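We use cookies to keep this forum running. By browsing you agree to our cookie policy. Accept

Filed under: Shop Floor Talk > Automation & Your Job

4 min read

Sorting line going automatic, what happens to us?

mtolentino
September 22, 2018
So our shop sorts mixed packaging, mostly wrappers and plastic bits, and management just told us a Vustura cell is coming in November. Two arms to start. I've been on the hand sort for 3 years and I like my crew. They say no layoffs, but they also say "roles will evolve" and I've heard that one before. Anybody been through it? What did your day look like after?

vrat_p
We got ours last spring. My shoulders quit hurting, I'll give it that. But I used to talk to Catrin across the belt all shift and now I sit by a screen and clear jams. The pay stayed the same. The day got longer, if you know what I mean.

Wynne_nightshift
Clearing jams is still a job, and an easier one. I did 300 totes a night by hand and went home wrecked. I don't get the nostalgia, sorry.

vrat_p
Easier on the back, sure. You weren't the one training it for two months on top of your regular work, though.

mtolentino
Wait, training it how? They told us the vendor handles all that.

ange_edwards
Ha, no. Somebody has to show it what picking looks like, and it's going to be the people who know how to pick. I do this part time now – you work a gripper with your own hand, over and over, on whatever junk is in the tub. Film packaging is the worst by far. Anything shiny or see-through, and stuff lying on top of other stuff. You grab a wrapper and the bag under it comes along for the ride.

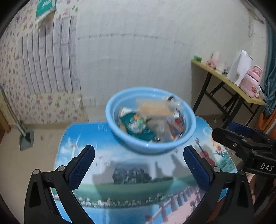

Mixed tub, grippers open. Wrappers and clear plastic, my least favorite combo.

Wynne_nightshift
OK, that pile would annoy me too. Do they pay you extra for it?

ange_edwards
I get a separate rate, but only because I asked before I said yes. Milagros, ask NOW. Get it in writing that demo hours count as skilled work, and ask who gets the screen jobs afterward. At our place it went to the new hires and people are still sore.

vrat_p
Same here. Llinos had the most years on the line and they gave the desk to a guy from Lakum.

mtolentino
That's exactly what I'm afraid of. There's a meeting Monday so I'm bringing both of those. Wynne, did you get any say in yours?

Wynne_nightshift
Not a word. I'd still take the arms over the totes, but yeah, ask about the rate.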